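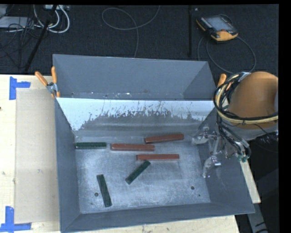 3.2 Materialproben und Lagerung

Abbildung 2: Probekörper der Serien R (rotbraun) und G (dunkelgrün) in einer grauen Metallwanne.

Untersucht wurde die Farbbeständigkeit pigmentierter Mörtel unter Freibewitterung am Standort Meireles. Beide Serien basieren auf derselben Bindemittelmatrix und unterscheiden sich allein im Pigment: Serie R enthält Eisenoxid, Serie G Chromoxid (Abb. 2). Der Pigmentanteil betrug 9 % der Zementmasse. Nach dem Ausschalen lagerten die Prismen bei einer relativen Luftfeuchte von 70 % bis zur Gewichtskonstanz.

Die Farbmessung erfolgte im CIELAB-Raum mit der Normlichtart D65. Je Serie wurden 100 Messpunkte ausgewertet, Randzonen blieben unberücksichtigt. Als Referenz diente jeweils eine dunkel gelagerte Rückstellprobe. Die Bewitterung begann im Dezember und umfasste 1.000 Stunden.

Serie G zeigte durchweg geringere Farbabstände als Serie R. Die Abweichung in R betrifft vor allem die Helligkeit L* - ein Befund, der mit Kalkausblühungen vereinbar ist und den Hamdy und Skála für vergleichbare Rezepturen ebenfalls beschreiben. Eine Veränderung des Pigments selbst ließ sich röntgenographisch nicht nachweisen. Der Einfluss der Schalungsoberfläche wird in Abschnitt 3.3 behandelt.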